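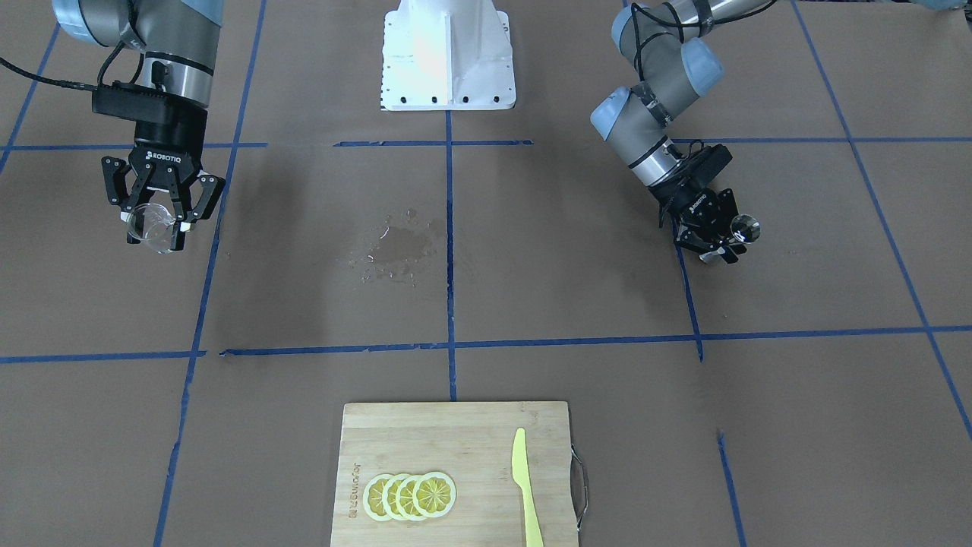 Leena Pesonen
Staff writer and allotment holder, Gretside

January 7, 2018

Woke at seven with the same sore throat I went to bed with. Cut up a lemon, put two slices in hot water with honey and drank it at the window. It didn't do much for the throat. The thermometer on the shed said 21, so I put off going out until after ten.

The plot looks bad, as it does every January. The leeks are still standing and the kale has been eaten down on one side, deer I think. Onni Savolainen was two plots over, digging out the post that came down in the wind. He asked if I had a spare mallet. I had one, but the head comes off, and it came off. We used a brick.

Spent an hour in the shed going through seeds. I have 26 packets, and more than half are past their date. I kept the beans and the beets and threw out the parsnips - they never come up for me after the first year anyway. I want to order from Gilleck again this year. Their onion sets were good last July, firm and all close to the same size. Heiðrún says Partanen is cheaper, but she had trouble with rot.

Heiðrún came by at lunch with soup in a jar. We talked about the path on the north side, which floods at the low end. She wants gravel. I'd like to dig a drain first, or the gravel will just sink the way it did by the gate. We didn't settle it. She took the old parsnip seed out of the trash and said she'd try it in a bucket.

In the afternoon I wrote half of the column and didn't like it. It's supposed to be on pruning currants, and I keep drifting off into the summer we lost them all to sawfly. Will start over tomorrow.

Phoned my brother at six. His car is fixed. Early night, more lemon and honey, and the window shut this time - the draft comes straight across the pillow. Need to buy twine and a new mallet.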